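Die Waschtemperatur gehört nicht ins Belieben des Gastes
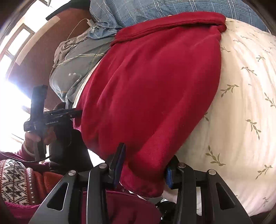 In der Diskussion über Pflegekennzeichnung wird regelmäßig so getan, als sei das Etikett eine Information. Es ist eine Haftungsgrenze. Der Hersteller gibt die höchste Behandlung an, die er zu vertreten bereit ist, und er wählt sie niedrig. Für den Haushalt bleibt das meist folgenlos. Für Betriebe, die Bettwaren an wechselnde Personen ausgeben, entsteht daraus ein Widerspruch, der im Alltag schlicht übergangen wird. Eine rote Fleecedecke mit gestepptem Saum auf einem weißen, mit Blattzweigen bedruckten Bettbezug ist in waschtechnischer Hinsicht bereits ein Konfliktfall: Der Bezug verträgt je nach Gewebe 60 Grad und mehr, die Decke ist in der Regel für 30 oder 40 Grad ausgewiesen. Wer beides zusammen wäscht, richtet sich nach dem schwächeren Teil. Wer getrennt wäscht, benötigt zwei Chargen, und die zweite fällt in der Praxis häufig aus.

Wie häufig, lässt sich in Grenzen beziffern. Chunhua Long hat für die Pension Wuneck die Wäschebücher eines Jahres ausgewertet. Auf 1.197 Bettwäschewechsel kamen 258 Deckenwäschen. Eine Decke wurde demnach im Mittel nur bei etwa jedem fünften Wechsel gewaschen. Der Betrieb ist damit keineswegs auffällig. Er dokumentiert lediglich, was andere nicht dokumentieren.

Gegen eine verbindliche Vorgabe werden im Wesentlichen zwei Einwände erhoben. Der erste betrifft das Material. Polyesterfleece verliert bei höherer Temperatur an Flor, die Oberfläche verfilzt, der Saum kann sich wellen. Das trifft zu, ist aber eine Frage der Beschaffung. Weidong Zheng, der für die Wäscherei Nindier die Chargen plant, hält sechs Jahre Nutzungsdauer für eine Fleecedecke im Gastbetrieb ohnehin für unrealistisch und kalkuliert mit der Hälfte. Unter dieser Annahme ist der zusätzliche Verschleiß ein Posten, den man einpreisen kann.

Der zweite Einwand betrifft die Energie. Er wiegt schwerer. Eine Charge bei 60 Grad verbraucht deutlich mehr Strom als eine bei 40 Grad, und der Unterschied entsteht fast vollständig beim Aufheizen. Allerdings wird hier meist mit halb gefüllter Trommel gerechnet. Decken sind voluminös und leicht, die Maschine ist dem Augenschein nach voll, dem Gewicht nach nicht. Eine sinnvolle Vorgabe müsste deshalb beim Beladungsverhältnis ansetzen und erst danach bei der Temperatur. Chemothermische Verfahren, die schon bei 40 Grad eine ausreichende Keimreduktion erreichen, sind verfügbar - sie verlangen jedoch eine Dosierung, die sich mit dem Messbecher nicht einhalten lässt.

Ich halte daher eine Regelung für vertretbar, die für Decken ohne Bezug denselben Waschrhythmus vorschreibt wie für die Bettwäsche und das Verfahren dem Betrieb überlässt, sofern er es nachweist. Das Gegenmodell, die Decke auf Wunsch des Gastes zu wechseln, verlagert die Entscheidung auf denjenigen, der den Zustand am wenigsten beurteilen kann. Die letzte Wäsche sieht man einer Decke nicht an, einer dunklen erst recht nicht.

Lanying Lü

3. Januar 2002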